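Flondero is a village in the municipality of Sillex, in the hill country on the east bank of the Rundum River. It lies 28 km by road from the town of Sillex, the seat of the municipality, and 5 km from the smaller settlement of Ok, with which it shares a parish and a postal code. The village has 300 permanent residents.

Geography

Flondero stands on a shelf of level ground above the Rundum, which forms the western limit of the village lands. The older houses follow a single street running parallel to the river. Newer building has taken place uphill, along the road to Ok. The soil is thin and stony on the upper slopes, where most of the land is used for grazing, and heavier near the river, where hay and potatoes are grown. The lower meadows are subject to spring flooding and have never been built on.
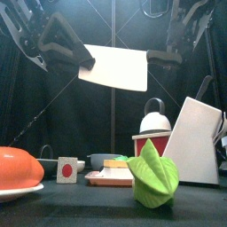 Cleaver held between two robot arms, Flondero

History

The name is first recorded in a land register kept at Sillex, where it appears as Flonder. The present spelling was adopted when the municipal boundaries were redrawn. For most of its history the village depended on a ferry across the Rundum, and tolls from the crossing were divided between Flondero and Ok under an agreement that was often disputed. The ferry closed after the road bridge opened downstream, and the landing stage was later removed. A stone ramp remains on the Flondero side.

Flondero was a separate municipality until 2000, when it was merged with Sillex. The former village hall now houses a branch library, open three mornings a week, and a meeting room.

Economy and services

Farming and forestry remain the main local occupations, although many residents travel to Sillex for work. There is a general store, which also handles mail, and a sawmill on the Ok road. The village school has closed, and children attend classes in Ok.

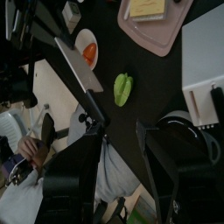
Tabletop with tray, sticky notes and pen

Transportation

A bus line connects Flondero with Ok and Sillex. There is no rail service. The road along the river is narrow and is closed to heavy trucks between the village and the bridge. A marked walking trail follows the old ferry route from the church to the stone ramp and continues upstream.

Culture

The village fair is held each June in the meadow below the church. The church itself is a plain single-nave building with a detached bell tower. Its bell was brought from Ok.
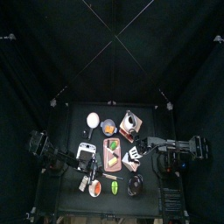 Rundum62 wrote on 11 August 2018 that the article should mention the second landing, upstream of the ramp, which was used when the water was high, and that the bell came from Sillex and was only stored in Ok.

See also: Ok; Sillex; Rundum River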